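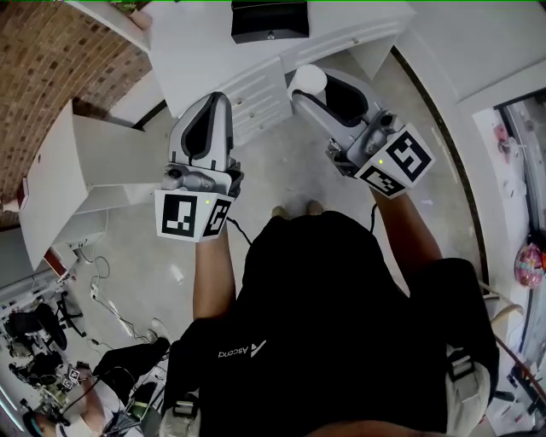
Both handhelds with marker cubes fitted, held out ahead of the operator.

Jul 18, 2021. Handheld gripper comparison, Tusden pads against Reson pads.

Carried over from March: the Reson pads wore smooth at the tip and we never settled whether the pad or the closing force was to blame. Same jaws today, same trigger springs, only the pads swapped. Controller is the Mendent board, firmware 3681, left and right on separate ports.

Checked the cubes first. Each one has to sit square on its base or the pose comes out tilted, and the left had crept again. Shimmed it and redid the offset. Cable strain is still a problem on the left unit when the wrist turns in. Rerouted along the forearm, better but not solved.

Wrist camera exposure set to 4000 µs to start. Too bright toward the window, dropped to 3000 and left it there. The fisheye goes black at the corners, so the tracker mask needs to be pulled in before anyone uses these files.
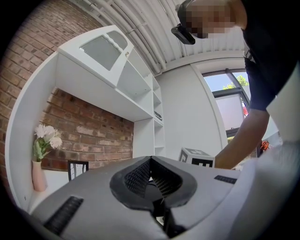 Pad test

Five closes per pad set on each part, then a slow lift and a tilt. Tusden holds small upright parts better at low force. Reson needs more squeeze and lets the part rotate before it slips. Neither likes a part taken off center. When the pads meet unevenly the part leans, and the width reading comes in low. 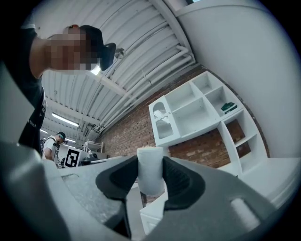
The low reading repeats on both units, so I am putting it down to flex in the jaw and leaving the encoder alone. Stiffer linkages are on order from Pfeiffer. Until they arrive, log width as raw counts and do not apply the old correction table, it was made with the worn pads.

To do: new tracker mask, longer cable for the left unit, repeat the tilt runs with the ports swapped.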